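Weekend kitchen and front counter help wanted - Harawira Lunch Room, Kulladberg

Posted 2023-03-05

We need people. Two for the kitchen, one for the counter, maybe one more who can float between both if the right person comes along. Our February was busier than we planned for and the same crew has been covering every gap, so we're hiring now and not waiting for summer.

Who we are: small lunch place, soups, sandwiches, one hot plate a day, baked stuff until it runs out. Same building as the Lestik paper store, entrance on the side street. 19 seats inside plus the bench out front when the weather's decent. Takeout is a good half of what we do. 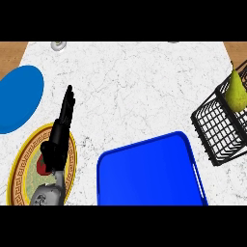 Kitchen job first. Mostly prep. Chopping, portioning, getting the soup bases going, keeping the line stocked through lunch, then breakdown and cleaning. You don't need culinary school. You do need to be OK with a knife and OK with onions, a lot of onions. If you've worked a line before, great, tell us where. If you haven't but you cook at home and don't fall apart when three tickets land at once, also apply.

Shifts start at 7 in the morning. That means aproned and hands washed at 7, not parking at 7. Done by mid afternoon, no nights ever. We close early and like it that way.

Counter job. Taking orders, phone, register, packing takeout, wiping tables, refilling the coffee. Starts at 8. You'll get asked what's in the soup maybe a hundred times a day and you have to know, allergies are a serious thing here. We keep an ingredient binder by the register and you'll be expected to read it before your first solo shift. Register is a Stastel, a bit old, takes one morning to learn.

What we're looking for, both jobs:

On time. Really.
Can lift a full stock pot with a second person, carry produce boxes up four steps from the alley
On your feet the whole shift
Food handler card, or get one in your first month (we pay the fee)
At least 18 for kitchen, 16 for counter
Weekends. Most of the hours are weekends, please dont apply if you can't do them

Nice to have: Spanish, bread experience, a driver's licence for the odd supply run.

Pay depends on experience and we'll talk numbers on the phone before you come in, so you don't waste a trip. Tips get split evenly across everybody on shift, kitchen included. Paid weekly. Free lunch every shift you work and you can take soup home if there's any left. Paid break. Two shirts provided, you bring your own pants and closed shoes with grip. No sandals, no canvas.

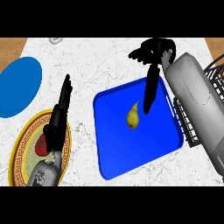
Schedules go up two weeks ahead and we try hard not to change them. Swaps are fine as long as both people write it on the sheet. If you're in school we'll work around exams but give us the dates early, not the night before. Holidays we're closed, apart from the street fair, when it's all hands and everyone gets time and a half.

There's a trial shift, paid, three hours. You'll do some prep or shadow the register and eat with the crew after. Gives you a chance to see if you even like us. We let you know either way within a couple of days.

To apply: stop by after the lunch rush with a resume or just a sheet of paper with your name, number, what days you can work and any food jobs you've had. Leave it at the register. Or mail it to Harawira Lunch Room, 228 Mill Street, Kulladberg. Please say which job, kitchen or counter or either one. Calling is ok too but not between 11 and 2, nobody can pick up and the mailbox fills up fast.

One reference if you have one. Former boss, teacher, coach, whoever. No family.

We're reading applications as they come in and will take the posting down once the spots are filed. If you applied last fall and didn't hear back, sorry, please try again, we lost track of some of those in the move from the old office.

Parking for staff is behind the building, first row only. The rest belongs to Lestik and they do tow.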